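Borivov Town Forum > Local Government > Reservoir island transfer

millrace
Posted April 29, 2021

The council voted last night to hand the island in the Twal reservoir over to the county. For anyone who missed it, the island has belonged to the town since 1995, when the Kaltia estate gave it up in place of back taxes. There is no bridge and no building on it. The county says it wants one owner for all the land inside the waterline. I think we should have had a public hearing first.

pete_fevton
It was on the agenda in February. Nobody showed up to talk about it then.

millrace
The February item said "review of surplus parcels." It didn't say which parcels. I read it twice.

Nanami Hattori
I called the clerk's office this morning. The deed covers 93 acres, but that includes land that has been underwater since the dam was raised. The dry part is a lot smaller. The transfer price is one dollar. The town also stops paying for the survey and the insurance, and that came to $800 last year.

So we are saving $800 and giving up any say in what happens out there. I don't like that trade.
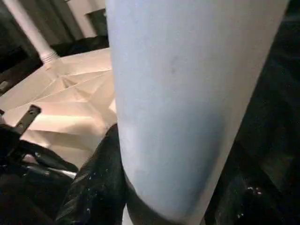
Light blue, from close up.

I asked for a copy of the agreement and was told it will be posted once the county signs. I would like to read it before that.

gravelroad
What say did we ever have? The county already runs the boat ramp and sets the lake rules. The town never did anything with the island except argue about it.

millrace
We had a veto on leasing. Fevton asked for a lease for a marina a few years back and the council turned it down. The county could say yes to the same thing next year.

pete_fevton
The marina plan was never serious. And before anyone asks, my user name is the town I live in. I have nothing to do with the request.

gravelroad
If the county wants a marina it has to go through the state, same as we would.

Nanami Hattori
The state looks at water quality. It doesn't look at whether people here want it. There's a petition for a hearing at the library desk, and it had 360 names when I signed at noon. The charter lets residents ask for one within 30 days of a land vote.

gravelroad
I won't be signing, but fair enough on the hearing. Does it have to be a Borivov address, or does the whole township count?

Nanami Hattori
Borivov voters only. Print your name under the signature or they'll throw it out.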